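4.2 Rules for Cell Layout and Cable Routing

Most of the written guidance we inherited deals with guarding and stopping distances, and it does that well. What we wanted was the next layer down — the everyday habits that let two labs run the same bin-picking trial and get numbers worth comparing. The Gulstead protocol is our attempt, and we were delighted by how quickly both sites took to it.

The protocol has 8 rules. Rule 1 fixes the position of every loose item on the table. Rule 2 asks for a written home pose. Rules 3 to 5 cover cables, and these drew the most lively discussion between the Brimley and Gavivby teams. Édgar Cárdenas argued for a full arm sweep at low speed before each session, with one person watching the cable bundle the whole time. We adopted his wording almost unchanged. Rules 6 to 8 cover logging, and every trial gets an entry, including aborted ones. Across both sites we logged 2165 picks, of which 333 were repeated after a rule was found to have been skipped.

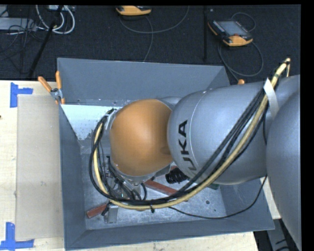 Figure 3. KUKA arm reaching into the sheet-metal bin, with two wooden sticks on the bin floor.

Rule 1 is the cheapest of the set and, to our minds, the most rewarding. Any operator should be able to put a part back where the last one left it without opening the log. Tape does this very nicely: the blue corner marks to the left of the bin in Figure 3 are the style we recommend, as they can be read at a glance and leave the middle of the area clear. We ask that marks be checked at the start of each session and replaced as soon as a corner lifts.

Related articles
Siriwan: A Shared Log Format for Picking Trials
Cable Wear in Small Robot Cells
Writing a Home Pose Others Can Use

This site uses cookies to remember your reading settings. Accept | Manage cookies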